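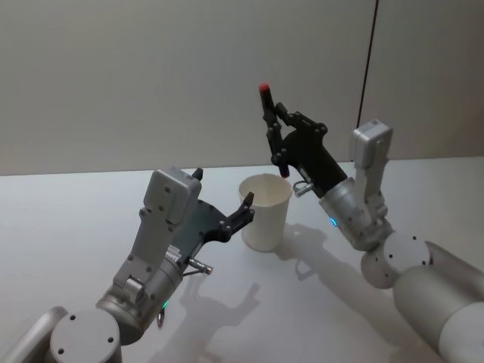
4.2 Recall of coined names

Each of the 36 participants read a list of coined company names on screen and wrote down those they could remember after a short break. Tedska was spelt correctly by 29 of them. Stiravthorpe did far worse, and most errors fell in the middle of the word, where the consonants meet. Ikumcombe was often written with a double m. Following Vrabec, we marked a name as recalled only if every letter was right. Scores by name length are plotted in Figure 4 in the next section.

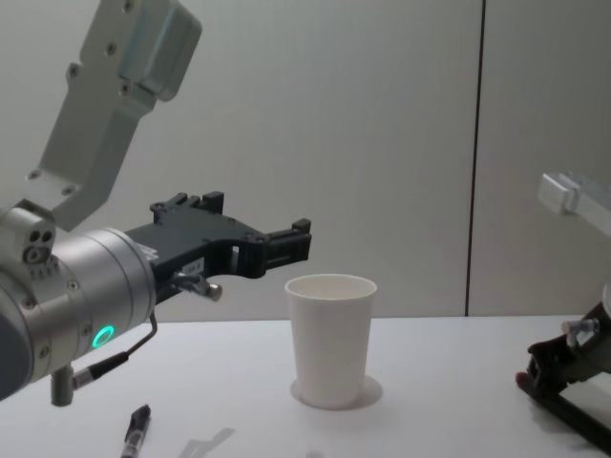

Does a shorter name always sell for more as a domain?

Length is only one part of the price. In our listings, two-syllable names drew more enquiries, but Crenshaw, a common surname, had a higher asking price than Tedska. Spelling and prior use were coded separately.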